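Looking After Rechargeable Cells in Outdoor and Emergency Lights
Household Notes, Lultcombe edition
Oct 29, 2021

Most small outdoor lights that stop working have a worn cell and nothing else wrong with them. The lamp, the switch and the panel will usually outlast two or three sets of batteries. The notes below cover testing, cleaning, replacing and storing the cells used in garden lights, shed lights and plug-in emergency torches. They do not cover mains wiring, and they do not cover lead-acid batteries, which need different handling.

Identifying the cell

Open the battery compartment and read the label before buying anything. Three types are common. Nickel-metal hydride (NiMH) is marked 1.2 V and comes in ordinary AA and AAA sizes. Lithium iron phosphate (LiFePO4) is marked 3.2 V and may be the same size as an AA. Lithium-ion is marked 3.6 V or 3.7 V and is often a little fatter and longer.

These are not interchangeable. A 3.2 V cell in a holder meant for 1.2 V can destroy the driver circuit at once, and a lithium cell on a NiMH charger is a fire risk. Never fit ordinary alkaline cells in a light that charges itself. They will leak, and they can burst.

The capacity is given in mAh. A replacement of slightly higher capacity is acceptable. A much higher one gains little, as a small panel cannot fill it on a short day. A 2,000 mAh cell behind a panel the size of a playing card will spend the whole winter part charged.

Testing with a multimeter

Set the meter to DC volts, on the 20 V range if it is not self-ranging. Take the cell out of the light and leave it to stand for an hour. Touch the red probe to the positive end and the black probe to the negative end.

For NiMH, a charged cell at rest reads between 1.25 V and 1.35 V. Below 1.1 V it is flat. Below 0.9 V it has been over-discharged and may not recover. For LiFePO4, expect 3.2 V to 3.35 V. Anything under 2.5 V should be recycled.

Resting voltage gives only half the answer. A tired cell can show a healthy figure with no load and collapse when the lamp comes on. Put it back, switch the light on and measure again across the terminals after a minute. If a NiMH cell drops below 1.1 V straight away after a full charge, replace it.

Where a light uses more than one cell, test each separately and write the reading on a strip of masking tape stuck to the cell. Replace them all together. A weak cell in a set of good ones is driven into reverse and fails quickly.

Cleaning the contacts

White or green crust on the springs is common in lights that have stood outdoors. Wear gloves and glasses. Remove the cell, tip the light so that debris falls out, and brush the contacts with a dry toothbrush.

For alkaline leakage, dab with a cotton bud dampened with white vinegar, wait until the fizzing stops, then wipe with a second bud dampened with clean water. For plain rust, use fine abrasive paper wrapped round a matchstick. Dry thoroughly. A thin smear of petroleum jelly on the outside of the spring slows further corrosion. Keep it off the contact point.

Check the seal while the cover is off. If the gasket is flattened or cracked, a bead of neutral-cure silicone along the old groove will do, but let it cure with the cover off, or the cover will be glued in place. 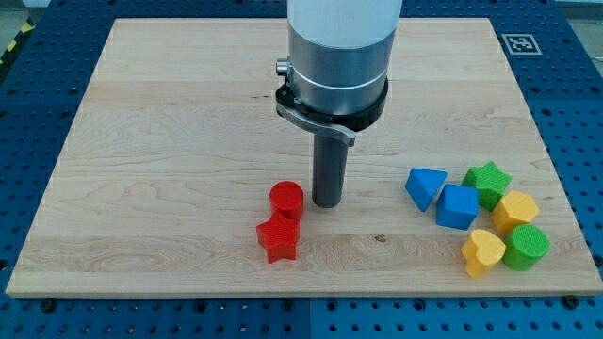

Charging before use

New NiMH cells are sold part charged. Give them a full charge in a mains charger before fitting. A smart charger with separate channels is preferable to the timed sort, which carries on regardless of the state of the cell.

If only the light's own panel is available, switch the lamp off and leave the panel facing south in full daylight for two or three days. Check that charging still works with the switch off; on some lights it does not, and the instructions will say so. On those, leave the switch on and cover nothing.

Wipe the panel with a damp cloth and a drop of washing-up liquid. Do not use glass cleaner or scouring cream on plastic panels. Bird droppings should be soaked off, as scraping leaves a haze.

Winter storage

By December, a panel in this country may be collecting too little to keep its cell above the safe minimum. Lights that are not needed are better brought in. The procedure is as follows.

1. Charge the cells. NiMH can be stored full. Lithium types should be stored about half charged.
2. Take them out of the lights. Leave built-in packs in place and turn the switch off.
3. Put each cell in a plastic case so that the ends cannot touch metal or each other.
4. Label the case with the type, the capacity and the month.
5. Keep it in a dry cupboard between 5 and 20 degrees. An unheated shed is too cold and too damp.

Top up NiMH cells every 9 weeks or so if they are the older, non low-self-discharge kind. The newer kind will hold most of its charge until spring. Never charge a lithium cell that is below freezing. Let it warm up indoors first.

Reader's question

Ritu Rastogi writes that she has 16 path lights of the Nishad pattern, bought together, and that 4 of them go out well before the rest. She asks whether the fault is in the cells or the panels.

Swap the cell from a poor light with the cell from a good one, mark both, and watch for two nights. If the fault moves with the cell, replace the cell. If it stays with the light, look at the panel, then at the wires behind it. The thin red lead on this pattern is soldered close to the edge of the board and tends to fracture at the joint. It can be resoldered with a fine-tipped iron. A light standing under a hedge should be tried in the open before anything is taken apart.

Emergency torches

Plug-in torches kept permanently on charge wear out faster than people expect. With the Atetti and similar models, unplug the torch once every three months, run it until the beam dims noticeably, and plug it back in. Note the running time inside the cupboard door. When it has fallen to half the original figure, change the pack.

Disposal

Do not put any rechargeable cell in the household bin. Put tape over both ends of lithium cells before they go in the collection box. A swollen or dented cell should not go in a shop collection box at all. Stand it outside in a metal tin of dry sand, away from the house, and ring the recycling centre for instructions. The Clendurholm site takes damaged cells at the hazardous waste counter, on the left past the weighbridge.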